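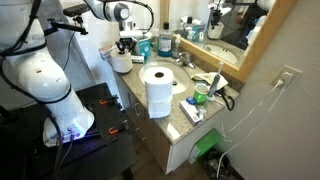
Orange-handled clamps at the edge of a black work table, with a vanity behind.

Coaching Youth Sport, Unit 4: Planning a Preseason

Okay, so last time we got as far as tryouts, and I promised we'd talk about what you do with the kids once you've picked them. I'm going to use the Letarby girls' soccer squad as our running case, mainly because I coached them for three seasons and still have all my notebooks (coffee stains and all!).

We had 36 players in August and 20 practices before the first match. Sounds like plenty, right? Then you take out picture day, two thunderstorms and the morning the sprinklers came on, and you're scrambling. 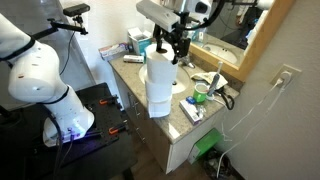

Running load

My first year I had them doing about 3,000 meters of straight running every practice, and by the second week half of them had sore shins. Nadja Kälin, who took over the Fliltum team that same summer, put nearly all her running inside small-sided games. Her girls ran plenty, and they got touches on the ball the whole time. I stole the idea and I've never gone back.

Go easy for the first four practices, then add a little each time. If you had a hard evening session, please don't book a hard one for the next morning

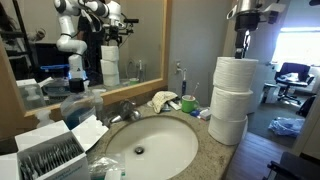
and yes, I know parents will ask why the kids aren't "working." Mitali Weerakoon's handout from Unit 2 has a nice letter home you can borrow for that.

For next class: read the Dissanayake chapter on rest days, then draft your own preseason for a squad of any size. One page, times and drills included. Bring two copies, and we'll swap and mark them up in pairs.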